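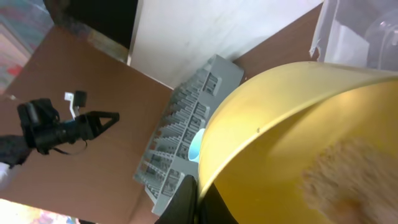
4.2 Laying Out the Table-Clearing Task

This section covers the table layout and trial procedure for Britau students entering the Ní Chonaill Cup with the two-arm Grino station. Complete the arm calibration in Section 3 first. Mundar must be running on the station computer, with both arms parked.

1. Wipe the tabletop and push the dish rack into place on the left side.

2. Set the round tray in the center and the rectangular tray to its right. Keep both trays within reach of the arms.

3. Put the clear container behind the rectangular tray. Crumpled paper towel goes in the container.

4. Pour rice and peanut shells onto the rectangular tray. Let the pile fall as it will. Do not level it. 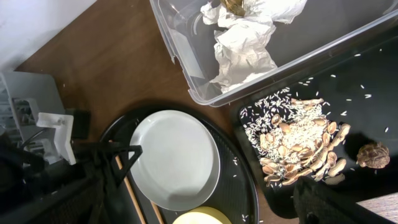
Figure 4-3. Rice and peanut shells on the rectangular tray; white bowl on the round tray.

5. Lay the chopsticks across the round tray and scatter a few grains of rice beside them.

Note: Start positions are not marked on the table. Judges accept any layout that follows steps 1 through 5.

6. In Mundar, open the Wrist Cameras tab. Check that the food scraps and the chopsticks can be made out. If either is hidden by a gripper finger, raise the arm and check again.

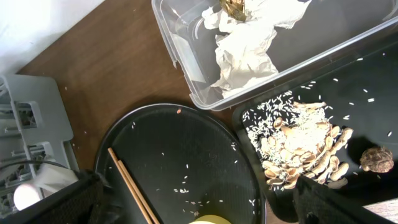 Figure 4-4. Wrist view with the chopsticks and both trays visible.

Caution: Keep hands off the table while either arm is powered. To move an object, press Hold, wait for the arms to stop, and then reach in.

4.3 Running a Trial

1. Set the speed limit to 80 percent. Teams in their first month use the training preset instead.

2. Enter the team name and press Record. The trial timer starts when either arm moves.

3. Work the dishes at the rack with the left arm. Grip the sponge near its middle and close the fingers slowly. 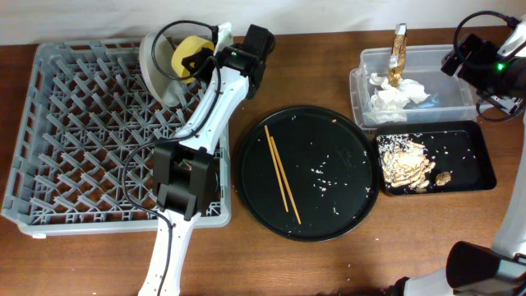 4. Keep the right arm clear of the container until the left arm has released the sponge. The cables need slack at the wrist through the whole motion.

5. Press Stop and save the trial. Each team records 20 trials before the August round. A trial with a dropped bowl is saved and marked F.

6. Park both arms, switch off power, and sweep up any loose rice.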